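The week the left hand lied to me

4 Nov 2021

So I lost most of a week of locker work, and I'm writing it down while I'm still annoyed enough to remember the details.

If you've been reading for a while you know I've been recording demonstrations with the handheld grippers. You squeeze, you pull, you open a door, you close it again, and later all of that gets turned into motion for the arm. The lockers were supposed to be the easy set. Metal doors, little latches, keys that stay put. I'd done drawers and a dishwasher already and the drawers were awful, so I came into this feeling pretty good!

The plan was 200 clean episodes. I got there on the fifth day, packed everything up, copied the lot over to the machine at Panau and went home happy. Next morning I ran the replay check, the one where you just plot the path of both hands and make sure they go where hands go. Right hand, beautiful. Left hand drifts. It doesn't jump, a jump I would have caught. It slides off to one side over the course of an episode, a little more each time, and by the end of the later ones the left hand is supposedly reaching inside the metal. Through a closed door.

My first guess was the cube. Each gripper has a marker cube at the base and the tracking leans on it hard, and white floor tile plus overhead lights is a bad mix. So I spent an entire evening looking at exposure. I lowered it, I raised it, I hung an old bedsheet over the window like a crazy person. No change. The detections were fine, frame after frame, nice sharp corners.

Second guess was the calibration file. We keep those in Peko, which is the little config tool we all complain about and all keep using. I diffed the current one against the one from March and they matched to the last digit. I was so sure it would be that one. I had half a grumpy message typed up already and had to delete it.

What finally got me there was dumb luck. I was sitting on the floor, fiddling with the left gripper while a file copied, and I felt it click. I turned the cube and it turned. Maybe the width of a fingernail, then it stopped and sprang back partway. One of the screws on the mount had backed out, and the other had chewed up its hole enough to let the whole thing rock. So every time the cable tugged, the cube leaned with it, and the software, which believes the cube is bolted to the gripper because why wouldn't it, decided my hand had moved.

The cable is the real culprit, if you ask me. I'd been routing it down past my arm so it would stay off the doors, and that puts a steady sideways pull right on the mount. The right one has a thinner cable and hangs differently. Its screws were tight.

Damage report, for those who like that kind of thing. The log shows 1275 squeezes on the left hand since the last time I wrote "checked screws" in the notebook. I had told myself I'd check every morning. I did not check every morning. Of the 200 episodes I think I can save the early ones, and the rest are going in a folder called DO NOT USE, where I will certainly forget what they are by spring.

There's a safety side to this too and I don't want to skip it. I almost pushed a few of those episodes to the arm the same night, just to see. An arm following that left-hand path would have driven its jaw straight into a steel door and kept pushing. The force limit would probably have stopped it. Probably! I've got my face pretty close to that arm most of the time, so I've now put a hard check in front of it: if the path goes past the plane of the doors, it doesn't load. It took me an hour to write and I should have had it a year ago.

Fixes so far. New mount from Goletti, with metal inserts so the screws bite into something other than plastic. Thread locker on all of them, the blue kind. A loop of tape on the gripper body that takes the cable strain before it gets to the cube. And a tiny wiggle test at the start of each session, where I hold the gripper still and push on the cube with a finger, and if the numbers move more than they should, I stop.

Marar has an update coming that's meant to flag slow drift on its own by comparing the two hands. I'll believe it when I see it, but I'll install it the minute it's out.

I'm back on the floor with the lockers again now, starting over from episode one, and my knees would like everyone to know it. I'm up to 5 good ones.

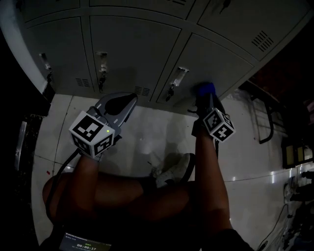
Anyway, the new mounts come in two lengths and I ordered the short one. If you're running the same setup, get the long one, the short one puts the screw heads right where the heel of your hand goes and I've got a red dent there already. I'll post the wiggle test script once I've cleaned out the swearing in the comments.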